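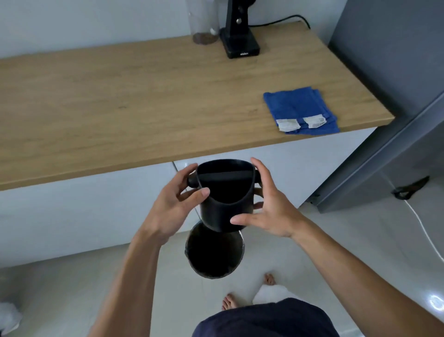 *Figure 4. Knock box held over a trash bin.*

## 4. Descaling and Rinsing the Water System

This section applies to all Rovberg espresso machines fitted with the Flekport water tank. Descaling removes the mineral deposits that tap water leaves in the boiler and pipes. Machines used with very hard water require the procedure more often. Refer to the hardness table in Section 2 before setting the reminder interval.

**CAUTION:** Do not use vinegar, citrus juice, or household cleaners. These products may damage the seals and will void the warranty.

### 4.1 Before You Begin

- Switch the machine off at the main switch and allow it to cool fully.
- Empty the portafilter and clear the drip tray of grounds.
- Remove the water filter cartridge from the tank and store it in a clean glass of water.
- Have ready one sachet of descaling powder (part no. 1569) and a heat-resistant container that holds more than 400 ml.

### 4.2 Descaling

1. Fill the tank with fresh water to the lower line.
2. Add the full contents of the sachet and stir until the powder has dissolved.
3. Return the tank to the machine. The tank is seated correctly when the latch clicks.
4. Place the container under the group head and the steam wand.
5. Switch the machine on. Press and hold the cup button and the steam button together for 3 seconds. The descale light flashes.
6. Press the cup button once to start the cycle. The pump runs in short bursts, with pauses between them.
7. When the descale light stops flashing and stays lit, empty the container and put it back in place.

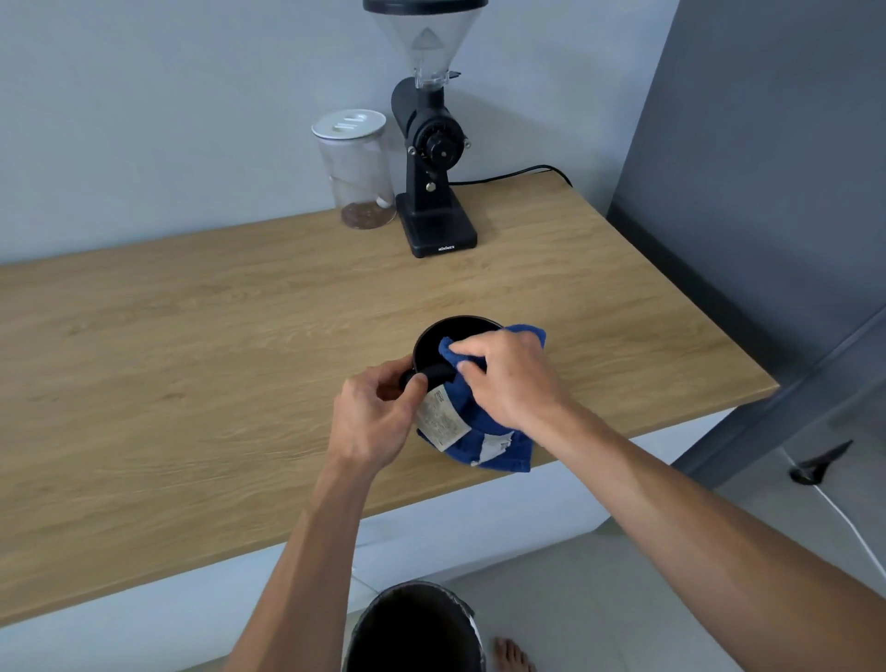

Leave the machine switched on between the descaling cycle and the rinse. If power is lost during this period, the cycle restarts from step 5 and the remaining solution must be topped up with water to the lower line.

### 4.3 Rinsing

1. Remove the tank, discard any remaining solution, and wash the tank under running water.
2. Fill the tank to the upper line and return it to the machine.
3. Press the cup button. Open the steam valve when the pump starts.
4. Close the valve when the flow stops.
5. Repeat steps 2 through 4 once.
6. Refit the water filter cartridge.

**NOTE:** The first cup prepared after descaling should be discarded.

### 4.4 If the Descale Light Remains On

Switch the machine off, wait 9 minutes, and switch it on again. If the light is still lit, repeat Section 4.3. Should the fault continue, contact the Kushwaha service center and provide the serial number printed under the drip tray. Do not open the housing.

Manual revision: February 29, 2024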